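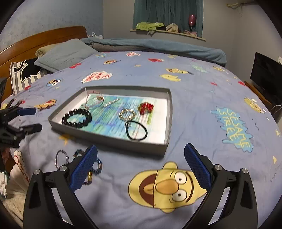

Going through the jewelry tonight. All of it. I've been saying I would since September and the drawer won't close anymore.

Doing it on the bed because the Sesame Street bedspread is flat and pale enough that small things show up. Tried the rug last time and lost an earring back for a month.

Sorting system is the lid of a cardboard box. Gray, shallow, with a printed sheet in the bottom. I have owned a real jewelry tray. Things slid around in it and it took up half the dresser.

Bracelets first, since they tangle the worst.

Black round beads: keep. I wear it to work and it goes with everything I wear to work.

Thin silver chain with the little pendant: keep. Märta Lie gave it to me when I moved out of the apartment on Nkosi Street. The clasp is tiny and I need a second person to put it on, so I wear it twice a year.

Short silver bar links: undecided. It's short even on me. My niece might want it. I'll ask her before I decide anything.

Gold-tone chain: keep for now. It has never been real gold and I have never told anyone it was. It came from the Trinis closeout, back when they still had the store by the bus station.

Red beads: keep. The string feels a bit loose so I'm going to restring it before it goes all over a parking lot. I have elastic cord left from the last one. Need to find where I put the cord.

There's a black hair tie with a silver clasp in with the bracelets. It lived on my wrist for most of the summer so I'm counting it as one.

The dark beads with the gold accents are out of the lid until I make up my mind. I like how it looks and I don't like how it feels. It catches on sweater cuffs.

Also out of the lid: a split key ring. No keys on it. I'm putting it in the kitchen drawer with the spare keys, where it should have been all along.

And a small gold cylinder charm. I don't know what it came off of. I checked the bracelets I have out and can't see where it would go. If anyone reading this lost one at my place, message me.

Ylva Midtbø asked what I clean silver with. Warm water, one drop of dish soap, an old soft toothbrush, then dry it right away with a T-shirt. I don't use the dip. I used it once on a plated ring and the plating went patchy.

For the beads I just wipe them with a damp cloth. Don't soak anything on elastic.

To get a knot out of a thin chain: lay it flat, put a drop of baby oil on the knot, and work it open with two sewing pins. Don't pull. It took me 30 minutes on a necklace last winter and it did come out.

Somebody else asked about selling. I looked it up for the gold-tone one out of curiosity and it isn't worth the postage. Anything I don't keep goes to Aurelia Strebel for her craft table at the library. She takes broken ones too, the kids use the beads.

Storage plan is small zip bags, one bracelet to a bag, with the air pressed out, standing up in a shoebox. The bags slow the tarnish down and nothing can tangle. I got a pack of 400 by mistake last year so supply is not a problem.

Necklaces are tomorrow at 8 p.m. There are more of those and most of them are in one knot.

Update: the cord was in the sewing tin. Restringing the red one now.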